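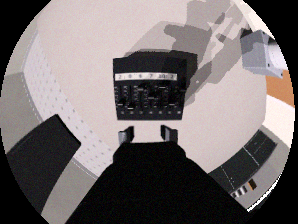 Are kids allowed to have a go at the Sturkero open day in Vimomcombe?

My daughter is nine and completely robot mad. I heard they run demonstrations in April but their page doesn't mention ages, and I don't want to drive 90 minutes each way so she can stand behind a rope. Does anyone know if it's hands-on?

Anneliese Hellwig

Kids from eight up can drive one of the small arms themselves, as long as an adult stays beside them. We went last year and my son is still talking about it! You put your name on a sheet at the front desk when you arrive and they call you up in groups of five. The turns are short, but he got to line up again after lunch and the staff were lovely about it - they let him pick his own colour of block and didn't hurry him at all. The big arms in the main hall are watch only. Get there for the 10 am demonstration if you can, the engineer who runs it answers every single question and there were heaps.

Wainwright

went two years ago, good day out. parking is terrible. food truck only takes cards

vorner27

Agree with Wainwright on the morning session. I'd add that closed shoes are a must or they won't let you into the main hall, and my niece had to watch through the glass in her sandals. It gets loud in there too, so bring earmuffs if your daughter is bothered by noise. Entry was free when we went, with a gold coin for the sausage sizzle. Tell her to ask how they program the arms, they'll show her on the big screen and it's fantastic.

Tess M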